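ok so I've been meaning to write up the sourdough-to-rye switch for months and I have coffee and a free morning, so here we go, thread time

First thing: I did not plan on rye. I wanted a cheap bag of bread flour and the co-op on Skevier Street only had the dark rye from Akness Mill left. Bought it, figured how hard can it be. (Hard! It was hard!)

Loaf one was a brick. I mean I could not get a knife through it. I treated it like wheat dough, kneaded it forever, waited for it to get stretchy. It doesn't get stretchy. It's basically wet cement and you have to make peace with that

Also shaped it on the counter with dry hands, which, no. Wet hands, wet scraper, straight into the tin. I lost half of loaf two to my own fingers

Big white table, black pants

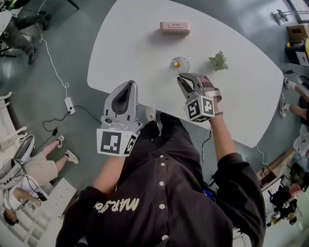 black pants + a white sneaker, an outfit flour was made for

Anyway. The starter. I had a perfectly happy wheat starter and just swapped the flour over a few feedings. It went nuts. Rye starter smells like apples and a little like nail polish and I've decided I like it

What finally worked for me: 398 grams of rye flour, 60 grams of starter, salt, a big spoon of molasses, and way more water than feels okay. Stir it with a spoon. Walk away. No kneading, none, put the mixer back in the cabinet

Let it sit till the top gets little pinholes. I used to wait for it to double because every recipe said so, and every time it caved in the middle. Pinholes = oven. Go

Someone asked about the tin, it's a long skinny Raptis one I got at a yard sale. Any loaf tin is fine, just grease it like you're mad at it
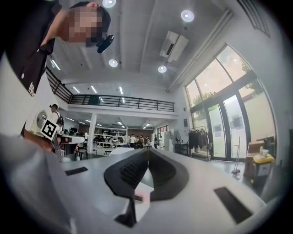

short hair, black shirt, leaning right in

OK and the hardest part, you can't cut it the same day. I know. The whole kitchen smells amazing and you have to wrap it in a towel and leave it alone overnight. Cut it early and the inside is gum, ask me about last November

Toppings so far: butter and salt (undefeated), egg and pickles, that smoky Salum cheese spread that costs too much. Peanut butter was a mistake

Next up I'm trying caraway and maybe some soaked sunflower seeds. If you have a seed ratio you like, put it in the replies, I'm going in blind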